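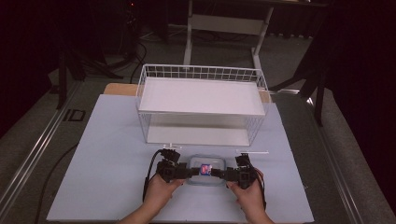 5 min read

Print this page | E-mail this page

January 24, 2020
By Mudassar Awan

Why Do We Put Small Things in See-Through Boxes?

I have a question for you. Go and look in your kitchen, or your closet, or wherever your family keeps stuff. How many kinds of holder can you find? I mean boxes, bags, jars, baskets, tins, drawers, that bowl by the front door with the keys in it. A container is anything that keeps other things together, and once you start looking for them you will not be able to stop. I know because I started when I was seven and I'm still at it!

Today I want to talk about two kinds that I love. One is the little clear plastic food box with a lid. The other is the white wire basket. They look like total opposites, and in some ways they are, but they both let you do the same very handy thing, and I'll get to that in a bit.

Let's start with the little box

The clear one at the top of this page has a small package in it with a red and blue label and a cartoony sort of picture. You can tell that without opening the lid. Light goes straight through clear plastic, bounces off the label, and comes straight back out to your eyes. We call a material like that transparent (say it trans-PAIR-ent). Glass is transparent. So is clean water. A cardboard box is the opposite, and the word for that is opaque (oh-PAKE). Light hits cardboard and can't get through, so whatever is inside stays a secret until you lift the flap.

There's a word for things in the middle, too. Wax paper lets some light through but makes everything blurry, and that's called translucent. My grandmother had a set of translucent tubs and we played a guessing game with them every time I visited. I once guessed "beets" and it was a sponge.

Now look at the corners of the box. They're rounded. Lots of food boxes have round corners, and there are a few good reasons. A sharp inside corner is a terrible place to clean! Mashed potato gets in there and your sponge can't reach it. A round corner lets the sponge slide right around. Round corners are also tougher. If you drop a box with pointy corners, the point takes the whole bump by itself, and that's where cracks like to start. A curve spreads the bump out over more plastic.

And then there's the lid. A good lid on a food box does two jobs at once: it keeps the food in and it keeps the air and the dust and your little brother's fingers out. Air matters more than you'd think. Crackers go soft because they soak up water that's floating in the air (there is always some, even when it isn't raining). Put a tight lid on and they can only soak up the tiny bit of water that was already in the box.

Now the basket

A wire basket is mostly holes. If you took all the wire out of one and squashed it into a lump, the lump would be surprisingly small. The rest is just air with a fence around it.

So why would anybody want a container full of holes? Well, think about what you might put in it. Onions and potatoes need air moving around them or they get damp and start to sprout. Wet bath toys need somewhere to drip. Mittens dry much faster in wire than in a plastic tub. For anything like that, holes are a great idea. For rice, they are a very bad idea. I tried it with rice when I was little, on purpose, to see. My mother was not as interested in the results as I was.

The wires make a grid, which means they cross each other in rows, like the lines on graph paper. A single thin wire bends easily. You can do it with two fingers. But fasten a lot of them together in a grid and each wire holds its neighbors in place, so when you push on one, you're pushing on the whole gang.

Try turning a basket over! Upside down, the bottom becomes the top, and if the bottom is a flat panel you suddenly have a little table or a shelf. You can stand light things on it and keep something underneath, and you can still see what's underneath through the sides. I do this in my own kitchen with the mugs.

The thing they both do

Did you spot it? You can see into both of them. The box does it by being made of clear stuff, and the basket does it by having gaps. That's the very handy thing.

When you can see what you own, you don't have to dig. I visited an elementary school in Kirkham last June where the art room used to keep everything in big brown cartons. The teacher told me they bought glue sticks over and over again, and then one day they emptied the cartons and found 103 glue sticks at the bottom. After that they moved everything into clear boxes and wire baskets. The second graders did the sorting, and they counted as they went (that was the math part). They got to 1,037 things, not including the beads. Nobody wanted to count the beads.

They had a rule I liked a lot: small things go in boxes, big things go in baskets. A button will fall through a wire basket, and a roll of paper won't fit in a lunch box. If you have something in between, hold it up to the gap in the wires. If it fits through, it needs a box.

Try it yourself

You'll need a clear box with a lid, a cardboard box about the same size, a basket with gaps in it, and around 20 small things from your room. Ask before you borrow anything from the kitchen.

Put a few of your things in each container and mix them up. Now ask a friend or a grown-up to find one, like the blue marble or the eraser shaped like a taco. Time them. Then move that thing to a different container without telling them and ask again. Write down the times. When I did this with my neighbors' kids in Skirnora, the cardboard box was slowest every single time, but the basket and the clear box were very close, and we had a long argument over which one really won.

Here's an extra one for a rainy afternoon. Put one cracker in the clear box with the lid on tight and another one in the basket. Leave them for 2 days. Then snap each one in half and listen. Which cracker makes the better snap? (Don't eat the basket one, it's been sitting out.)

Words to remember

Transparent: light goes straight through, and you can see clearly what's on the other side.
Translucent: some light gets through, but it's blurry.
Opaque: no light gets through.
Grid: lines or wires that cross each other in rows.

If you find a container at home that doesn't fit any of my groups, draw it and bring it to school. I'm still thinking about one that a girl named Mirani showed me, a glass jar inside a knitted sock. You could see into the top half only, and I've decided to give it its own page in my notebook.

Print this page | E-mail this page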